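Mixed toys, play dishes and cloths in one big bin: sort them or leave them together?

Posted by Sodari in Home & Storage, Thursday
Tags: toys, bins, plastic, washing

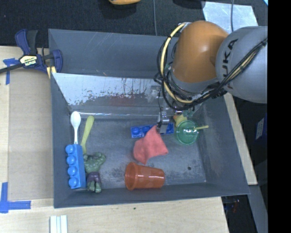
Meno: Before anything else, take the cloth out. In a deep bin, cloth goes over the small things and then you search for the same spoon every day.

Sodari: Thank you Meno, I will write my full problem now, I pressed the button too early.

I have a large dark gray bin for the play things. Inside there are building blocks with studs, plastic cups, a green cup or bowl, play spoons, a toy figure and a red cloth. I like that it is only one bin, because the evening cleaning is fast. But the small pieces always go to the bottom or hide behind a bowl, and the cups lie on their side and take much space. I have two wishes. First, I want to know if I should divide the bin inside or buy small boxes. Second, I want to know how to wash everything, because the blocks and the dishes are used with water in summer and after that they come back in the bin with everything else. The bin stands on wooden boards and I would like to keep it there.

4 replies

Durán
I had the same kind of bin for years and I tried both ways. Small boxes with covers looked very nice for one week. After that the covers were in one place and the boxes in another place. What stayed with us is one big bin with two open boxes standing inside it, one for the dishes and spoons, one for the very small pieces. The blocks stay free in the rest of the bin. Please choose boxes that are lower than the wall of the bin, so you can still put your hand in from every side.

The cups you can put one in another if they have the same form. If they do not, stand them with the opening up and put the spoons inside. It is a small thing but it saves a lot of space.

For washing I do the following. Plastic dishes and blocks go in a basin with warm water and a little dish soap, and I leave them for 30 minutes. Then a soft brush between the studs, clean water, and everything on a towel with the open side down. The blocks keep water inside, so shake them well and let them stay out until the next day. If you close them in a bin when they are wet, you will get a bad smell. The cloth goes in the normal laundry, but wash it alone the first time, a red color can go on other things.

Bivine
just throw half away, kids dont need 100 toys

Meno
I agree with Durán about the open boxes, only I would keep the cloth in a bag on a hook near the bin. Also look under the bin sometimes. If it stands on wood and somebody puts wet toys in, the water can come below and leave a mark on the boards. I put two thin strips of cork under mine, so the air can pass.

Sodari
Thank you to all. I found two low boxes in the kitchen that have the right size, so I will try the way of Durán first. The bag for the cloth I can sew myself. Bivine, I will maybe give away a few blocks, but the cups must stay, they are the favorite.

9 people found this page helpful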